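Tabletop Drinkware Notes, Hilluvetti set

Maintained by Ntombi Maluleke and Emil Kälin

What is in this folder

These are notes and pictures about the drinkware we use for the lid and pitcher task. The folder has 100 short entries, one for each placing of the things on the table. Each entry is one plain text file, with the pictures beside it. The first entries were written in November, when we still used the old names for the things. Please use the new names from the list of words.

List of words

pitcher — the tall see-through plastic one with the blue lid. Older files say "jug" or "cup".
lid — the blue plastic part, written separately when it is off the pitcher.
tumbler — the stainless-steel one, always without lid.
tray — white plastic, with a raised rim.

Pictures

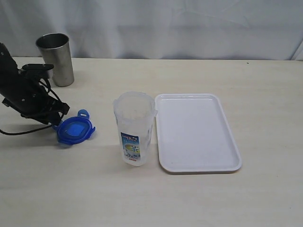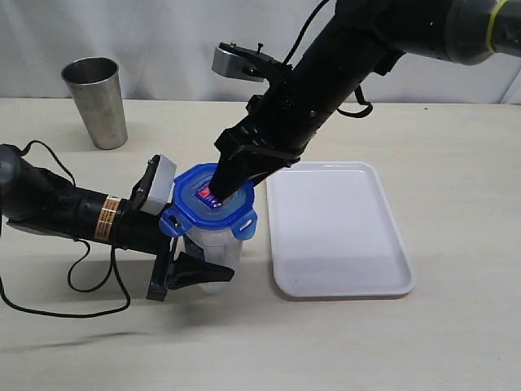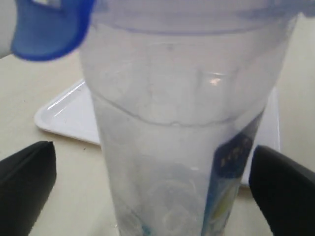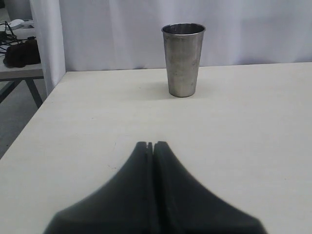 How to read an entry

The first line gives the number of the entry. The second line says if the lid is on or off, and the third line says where the tumbler stands, as seen from the front of the table. After this comes free text. Emil writes long sentences here and I write short ones, so please do not expect the same style everywhere.

Known problems

Entry 8 has the word "left" two times, the second one must be "right".
In entry 21 the tray is not mentioned — it was on the table, I only forgot to write it.
Some files have the line endings of the old Tradeck editor. They open well in most programs.

Corrections

Please write to Ntombi with the entry number and the line. We will correct the file and keep the old text at the bottom of it.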